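Two baskets and a white cloth: an afternoon with Melati Saragih

I'd been promised tea and a sit-down, and within five minutes of coming through the door I was holding the end of a tablecloth. Melati Saragih doesn't really do sit-down interviews. She talks best when her hands are busy, and she's been busy for 20 years, first on a market stall and then with Surkura, the little shop she runs on Clostach Lane, where she sells baskets, trays and table linen to people who (her words) "have too much on their tables and don't know where to put it".

I am one of those people. My kitchen table at home has post on it, a bicycle pump, half a jigsaw and a bowl that once held fruit. So I'd come partly for the interview and partly, I'll admit it, for help!

"Everybody starts by buying boxes," she told me. "They've got a mess, so they buy boxes, and then they've got a mess and boxes. You start with a bare cloth. Put an empty basket on it and look at it for a bit. Then decide what's allowed in."

And the cloth has to be white? She gave me a look. "It doesn't have to be anything. I like white. You see the shape of things on it, and wicker looks warm against it."

The baskets she's fond of are the plain sort, rectangular and tan with soft corners, low enough that nothing can hide at the bottom. She likes the braided edge as well, and ran a thumb along it the whole time we were talking.
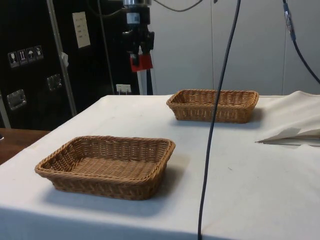 Low sides are all very well until you've got a cat, according to Bello Oyelaran, who had been listening from the doorway and thinks a tray like that is a bed with a nice rim. He'd go for a lid every time. He has told her so before, I gathered, more than once.

"He wants a lid on everything," Melati said. "A lid is how you end up with four tape measures. You can't see the first one, so you buy another."

I asked where she'd learned all this and she laughed at the idea of learning it. Her mother kept one tray by the back door for whatever came in and another for whatever was going out, and that was the whole system. Keys, letters, a library book, somebody else's dish that needed returning. When Melati moved into her first flat she did the same thing with two shoebox lids. The wicker came later, when she could afford it.

She still swears by the pair. One basket for things that live on the table and one for things that are only passing through. The second should be emptied every evening, and she's quite strict on that, though when I pressed her she said every evening meant most evenings, and in November, when the shop goes mad, it means whenever she remembers.

Do they have to match? "They don't have to. But if they match, you stop looking at the baskets and look at what's in them."

We spent a good while on angles, believe it or not. I'd have lined everything up with the table edge. Melati doesn't. She puts one down a bit skewed, stands back, nudges it, and leaves a good stretch of cloth between that one and the other so there's room for your elbows or a cup. "If it's too straight people are afraid to use it. I've been in houses where they were scared of their own sideboard."

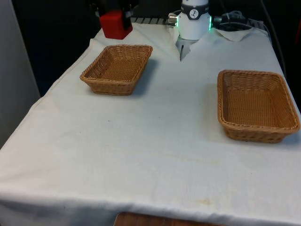

Two wicker trays, well apart, on a cloth with plenty of wrinkles and creases.

On ironing we were in complete agreement. She doesn't, much. The creases drop out in a day or two, she reckons, and a white cloth that gets used is going to pick up marks whatever you do. She soaks hers overnight in warm water with a scoop of Cekar powder and hangs them up without wringing. If a mark's still there in the morning, it stays. "It's a tablecloth. It's had people at it."

The shop started with 22 baskets, bought from a wholesaler called Nieminen that was clearing out its back room. She'd borrowed the money from her sister and was convinced she'd be stuck with the lot. They went in a fortnight. Last year she sold 844, and the sister (long since paid back) still gets first pick of every delivery.

I wondered whether customers ever came back to complain that it hadn't worked, that the table was just as bad as before. Oh, all the time, she said, quite cheerfully. She asks them what's in the basket and it's nearly always the same story: pens that don't write, a charger for a phone they no longer own, coins from a holiday.

"So I say, go home and tip it out. All of it. Have a look at the table with nothing on that bit, and see if you want to put any of it back."

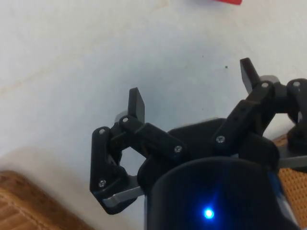 What goes back in

Very little, if Melati has her way. I'd brought a carrier bag of my own table's contents (she'd asked me to, I'm not that odd) and she went through it at a fair lick. The post went in the passing-through basket. So did the bicycle pump, with a raised eyebrow. The jigsaw pieces she wouldn't touch at all. "Those have a box. I don't rehouse things that have a box."

Small odd things are the real trouble, she says, the single ones that don't belong to any set. A toy brick, a button, a key to something. They sit out on the cloth for weeks because picking one up means making a decision. Her rule is that you may leave one out if you like looking at it. A bit of bright colour on a white table does no harm, and she's had the same glass marble on her own for years.

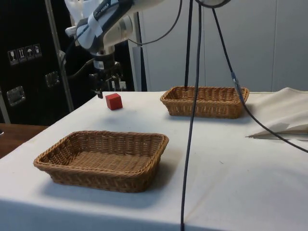
Getting started at home

I asked for one piece of advice to take back with me and she gave me several, talking over the kettle. Clear one end of the table and leave the other alone for now. Put the cloth on before you sort anything. Don't buy a basket until you've tried a roasting tin in the same spot for a week, and if the tin annoys you, move it.

And measure first! People don't, and then they're back in the shop with a tray that hangs over the side.

Bello had the last of the biscuits by this point and was still making the case for lids. I went home with one basket, no lid, and the bicycle pump.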